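October 19, 2021

Slept badly, gave up at six and made a list of what the sleep people want from me. The Nokmont course (928 pages of it, if you print the thing) says no coffee after ten in the morning and no screens for two hours before bed. I have done both since July. I am not sleeping any better, and I am a good deal crosser.

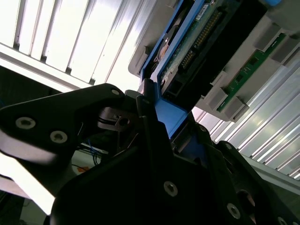
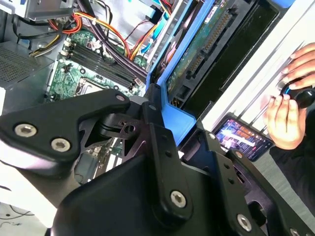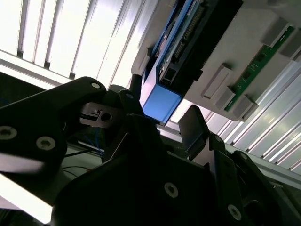

Black gripper and silver screws, all three. Computer tower in the second.

Tried the Lamby pillow again last night. It is a pillow. The leaflet says it "guides the neck," and I would like to see where to. Lasted until 2, then back to the old flat one.

Hopkin tea before that, which tastes like a hedge. The box promises results in 10 days and this was day 10. I suppose now they'll say I steeped it wrong.

Will finish the box since it's paid for. No more courses. Rain all afternoon, bought bread, forgot the stamps.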